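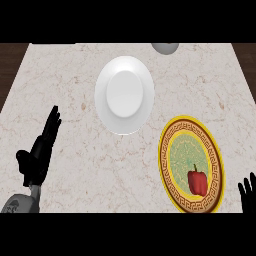 The Zillinik simulation package is sold per seat, and the question for most small groups is whether to buy it before the hand hardware or along with it. I have used it for 90 working hours on one workstation, mainly with the kitchen scene set, and this review covers what the licence buys and where the remaining money should go. The kitchen tasks are short: a marble worktop, two black robot hands, a red pepper on a gold-rimmed plate and an empty white plate further back. Moving a pepper between plates sounds trivial. It is a fair test of a bench budget, as it needs working fingers, a wrist with decent range and a camera that can tell white crockery from pale stone.

Search products, guides and reviews Go

What is in the licence

One seat costs 343 a year before tax. That includes the scene editor, the kitchen and workshop sets, the two-hand controller and email support. It does not include the object scanner, sold as an add-on at 110, or any extra storage. The price list at Ridgeway, who handled my order, shows the add-on beneath the main product in a way that suggests it is bundled. Check the quote line by line.

Installation took one afternoon. The graphics card was already in the machine, so I have not counted it. If yours needs replacing, that single item will cost more than the seat and should be at the top of the plan.

Performance

Contact handling is good on rounded objects. A pepper with lobes gives the fingers several places to settle, and the solver copes without the jitter I had with the older Gudeo package. Thin rims are weaker. Plates lying flat on a surface are awkward to pick up by the edge, and the default friction value is too generous. I lowered it by hand and lost a day finding a setting that I trusted.

Rendering is adequate. Glaze and stone look convincing at working distance. White on cream has little contrast, and my detector missed the plain plate more often than the patterned one. I count this in the product's favour. A real worktop would give the same trouble, and it is cheaper to learn of it before the cameras are ordered.

The scene editor is slow. Saving a changed layout takes 19 seconds on my machine, whatever the size of the change.

Budget order

My own plan was to buy two physical hands first and add software in the second year. I would now reverse that. Buy one seat, run the intended tasks, and write the hand specification from the results. Ihor Nazarenko at Tirosport read my draft plan and made one correction: spare fingertips belong in the first order, as separate deliveries add carriage each time. I have moved them.

Leave the scanner out until the supplied objects run short. Mine have not yet.

Verdict

Good value for a group still choosing hardware – less so for one that already owns it. Documentation is thin on friction and on wrist limits. Renewal is automatic unless cancelled in writing, so put the date in the calendar when you sign.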